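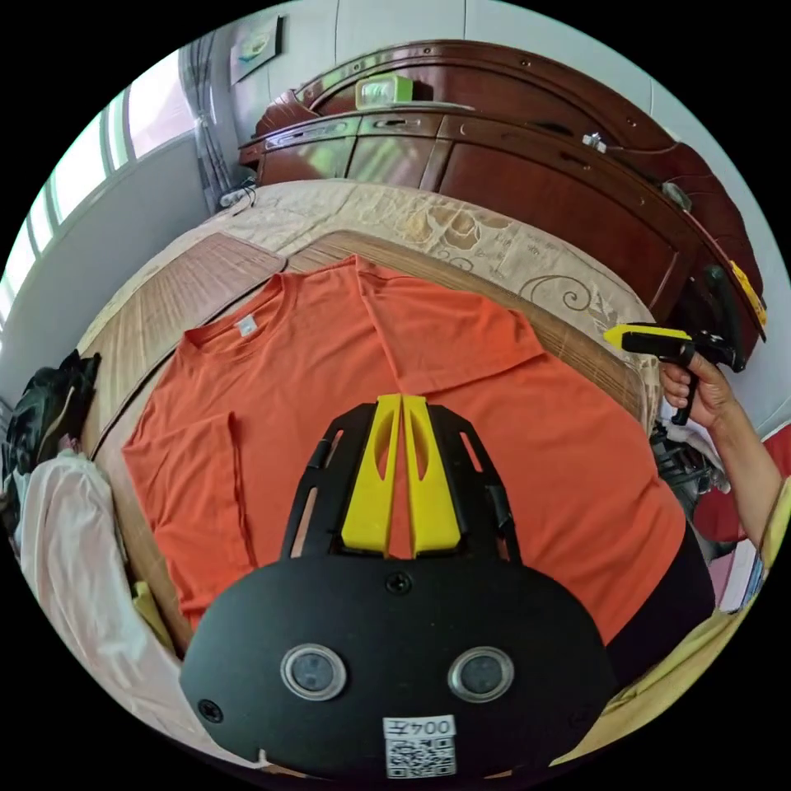 My aunt Tiziana folded shirts the way other people pray, and I got stuck with her whole closet the week after she moved to the coast. I'd promised to have it all boxed up for the Bisura truck by ten, so of course I was still sitting on the edge of the bed at nine thirty with a cold coffee, arguing with Kirsten over the phone.

"Just roll them," Kirsten said.

"She'll know."

"She's 226 miles away!"

She'd still know. I'd done 13 boxes by then (books, pans, that awful lamp from Butt) and I'd been fine, really fine, until I got to the orange one. She wore it every April to plant the beans, and she wore it to my graduation too, under a blazer, and told everybody it was silk. So I smoothed it out and brought one sleeve in, then the other, and then I just sort of stopped and listened to the fridge hum.
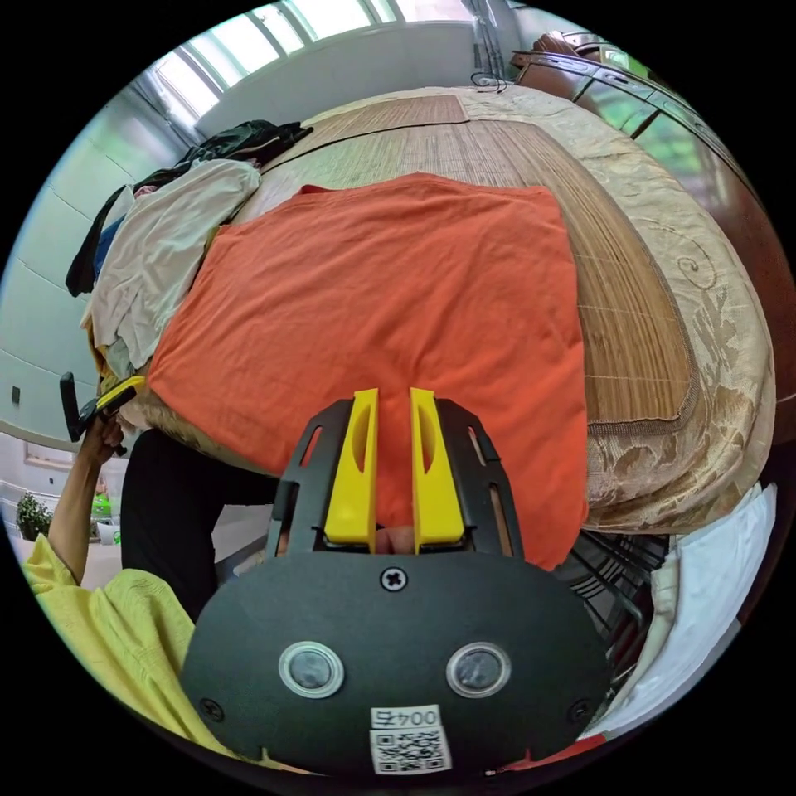 "Which way does she do the bottom?" I asked.

"Up to the collar, in thirds," said Kirsten, who had obviously known all along.

I did it in thirds. It came out crooked – I did it again. Then the truck honked downstairs, and I yelled that I was coming, and I put the shirt in my own bag, between my toothbrush and my keys. I figured I'd drive it over to her myself, maybe on the weekend, if she'd make lunch.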